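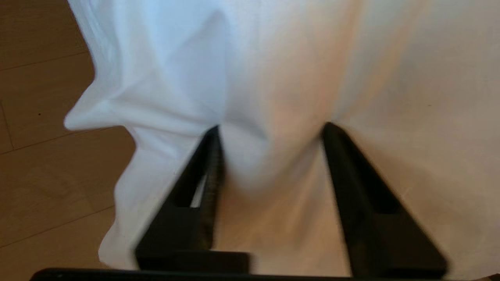
Zodura is hiring an equipment planner, one person, to run the buying and budgeting for our cloth handling cells. You would own the list of what we buy, when we buy it and what it costs to keep going after that. Most of the work we need to equip for is picking fabric up off a floor, one piece at a time, pinched from above between two black fingers, one with a ribbed strip on its inside edge, the cloth bunching up in the gap. Fingers wear out. Strips wear out faster. Right now we order them when someone notices, and we need a person who orders them before that.

Posted December 14, 2022. Open until filled but we are reading applications as they come in, so sooner is better.

The job

Full time, on site, four days at the shop and one from wherever you like. Reports to Chun-yin Fang, who runs operations and has been doing this job on top of her own since September. She would like to stop.

What you would be doing, more or less in order of how much time it takes:

Building next year's equipment plan. We have a draft. It is a spreadsheet with too many tabs and two of them disagree about shipping. Start there.

Getting quotes. We buy grippers and finger sets from Giker and most of our mounts and stands from Furtună, and we want at least one more source for each. Long lead times on both this year.

Spare parts. What to stock, how deep, where it lives, who signs it out. A set of replacement fingers is budgeted at $945 and we have been going through them quicker than planned. Find out why, or at least find out how much quicker.

Lease or buy on the next 2 arms. There's a lease offer on the table at $1,703 a month per arm, service included. Nobody here has had time to put it next to a purchase price and do the math over three years. That's probably your first real decision.

Floors, power, air. Each new cell needs a patch of floor, outlets on the right circuit and somewhere for the cables to go. You don't install it, you make sure it's in the budget and somebody is booked to do it.

Sitting with the operators. Part of every week. They know which parts fail and they are not going to put it in a form.

Small purchases too. White cotton, t-shirts, sheets, bins, tape, cleaning stuff. We have $600 a month for consumables and it's gone by the third week most months.

What we need from you

Three years or more buying equipment for a shop, lab, warehouse, laundry, hospital, whatever. Does not have to be robots. One of our best applicants last time bought commercial dryers.

You can read a quote and see what's missing from it. Freight, install, training, the power supply that turns out to be sold seperately.

Comfortable in spreadsheets. Formulas, not macros.

You write short clear emails and you follow up when people go quiet.

You will say no to an engineer who wants the nicer one. Also you will say yes sometimes.

Nice to have

Any time around grippers, arms or automated lines. Knowing the difference between payload and rated payload.

Some experience with soft goods – clothing, linens, upholstery. Cloth is hard on a budget in ways that boxes are not. A box either gets picked up or it doesn't. A thin piece of fabric can come up by a fold, slide, get pinched in the wrong place, and then you are paying for test hours.

Import paperwork. Furtună ships from overseas and customs forms are nobody's favorite part of the week.

Romanian would be a plus, same reason.

Not needed

A degree. Programming. Your own tools. A cover letter longer than a page.

Pay and the rest

Salaried, range goes out with the first phone call, same range to everybody. Health and dental from day one. Three weeks off plus the week the shop closes. Parking is free, bike room on the ground floor. Step free entrance and elevator, tell us if you need anything else set up for the interview or the job.

Travel is light. A vendor visit every couple of months, one trade show a year. We are also halfway through a joint project with Zarov on folding and stacking, and you'd join their planning calls, usually one a month, usually too long.

First three months

Month one – inventory everything. Every arm, gripper, finger set, mount, controller. Serial numbers, purchase dates, warranty end. We think we know. We don't.

Month two – spare parts policy, lease or buy memo, second quotes on fingers.

Month three – finished plan for the year, with a number at the bottom that Chun-yin can take upstairs, and a fallback version if upstairs cuts it.

How to apply

Send a resume and one page on a purchase you handled. What it was, what it was supposed to cost, what it did cost, what you would do diffrent. Please no vendor brochures. Leave out anything your old employer would consider private, round numbers are fine.

Phone call first, half an hour. Then a visit, two hours, where you see the cells running and we hand you a real quote with the vendor name taken off and ask you to mark it up. We pay for the visit time. Answer within a week after that, either way.

Send everything to Chun-yin Fang, operations, Zodura, with "equipment planner" in the subject line. Questions about the job can go to the same place, calls are ok too but afternoons only, mornings she's on the floor.

Recruiters, not this time please.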